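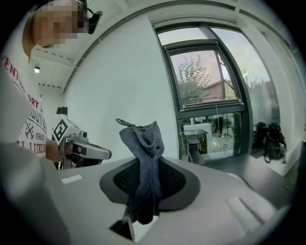

Midovgate Allotment Association — minutes, May 2004

Present: V. Solberg (chair), C. Hsieh, Y. Wong, A. Pelletier (notes). Apologies from Kibet Mfaume, away til next month.

Last minutes. Read, ok. One fix: Baumgart Lane gate, not Prestness gate.

Water. Meter read 813 at start of season. Yvette thinks the standpipe by plot 9 drips overnight. Chia-hao to look at washer. Hoses off by dusk please, same rule as last year.

Compost. Laltberg quoted $400 delivered, $300 if we pick up. Valter has the trailer but the hitch is bent. Long talk about this. Agreed delivered. Pile goes by the north fence, NOT on the path like last time.

Plots. Two given up, 14 and 22. Plot 22 is mostly bindweed. Aaliyah to write to next names on the list. Yvette asked if 14 could be split in half — no objection, but the rents would need working out.

Shed. Lock sticks. New key to be cut for Kibet. Mower needs a blade, old one sharpened twice alredy.

Plant swap. Tomatoes, squash, whatever people have. Label your pots. Chia-hao bringing tables.

Fence. $1000 for the full run, too much this year. Patch the low corner, look again in October.

AOB. Someone's rhubarb is over the line into plot 6. Valter to have a word.

Closed 8:50. Next meeting same place, bring own chiar.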